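Is a white table top a mistake for a craft room?

Asked in July in Home and Furniture
286 views

I'm setting up a spare room for sewing and some messy paper crafts, and I keep getting pushed toward a white table. Every listing I look at says the finish is "stain resistant" and "wipes clean in seconds." I've heard that before. The last stain resistant thing I bought was a chair, and it has a coffee ring on it to this day.

The one I'm looking at is the Bromthorpe, 60 inches long, and the store wants 286 dollars for it. They also offered me a five-year protection plan, and the person on the phone couldn't tell me if ink was covered. Does white hold up, or should I get gray and stop thinking about it?

3 answers

Answer 1 – marked helpful by the asker

I'd ignore the phrase "stain resistant" completely. I have yet to see a furniture listing say what it was tested with or how long the stuff sat there. Coffee for one minute and red ink overnight are very different tests, and my guess is you'll do the second one sooner or later.

Ask the store for a sample chip of the finish. Some will mail you one. Put a dot of everything you use on it – marker, glue, fabric dye, whatever – and leave it until morning. Then clean it with dish soap and a soft cloth. If the chip comes up clean, fine. If the store won't send a chip, that tells you how sure they are of it.

I've had a white top for years and it's mostly okay. Yellow highlighter never came out. Pencil smears look terrible but wipe right off. What I like about it is that I can see pins, and dark fabric is much easier to cut on it. White thread is another matter.

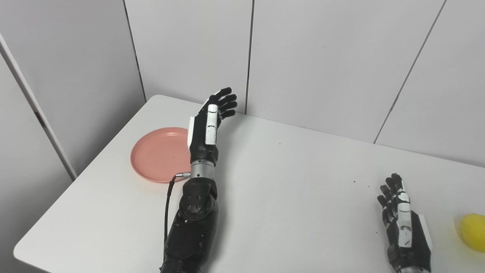 White table top against a pale gray wall.

Think about your wall color too. Against pale gray a white table looks fine to me. Against cream it can make the whole room look a little dirty, and you'll blame the table.

Skip the protection plan. Read the part about what counts as an "accident" before you hand over any money. The one I was offered left out dye, ink, glue and "gradual buildup," so for a craft table I couldn't see what was left to claim.

Comment from the asker: They do send chips, but they want 5 dollars for one. Ordering it anyway. The plan does leave out ink, I finally got them to read it to me.

Answer 2

Get the Dremow spray and you're done. Takes off everything. I use it on my counters and my stove and the car.

Comment: "Everything" is doing a lot of work there. I tried Dremow on permanent marker and got a bigger, paler patch of marker. It also left a dull spot you can see when the light's on. Try it underneath first.

Answer 3

Different view: don't pay for a good top at all. Buy the cheapest solid table you can find and put a cutting mat over the part you use. My whole setup, table and mat, came to 100 dollars, and when the mat gets ugly I flip it over. Then I don't have to care what the finish is or who tested it.

Check that it doesn't wobble, though. Lean on one corner in the store. Long tables on thin legs can shake when a sewing machine gets going, and I've never seen that mentioned in a listing either.

Gray isn't magic, by the way. White glue and chalk show up on it just fine.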